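Ellwood bag-handling comparison kit

The kit lets a packing line compare a two-finger gripper with a multi-finger hand on soft plastic bags before choosing either. Both fit the Lastum wrist flange and use the same controller.

Trial length: 2000 picks per tool
Payload at wrist: 3000 g
Tool change: four bolts, no recalibration
Part no.: 437

Film sleeves for the arm are sold separately – order one per arm. Wrist cameras should be refocused after each tool change. Kits ship from Skornham; trials can be booked at Sturville from May.

Sleeved arm, hands at the scanning pad, metal gripper over sacks, in that order:
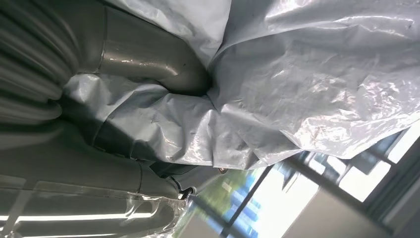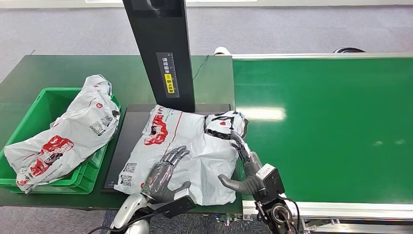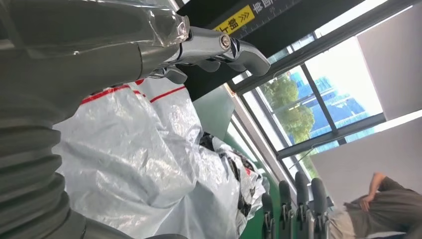 Behrouz Najafi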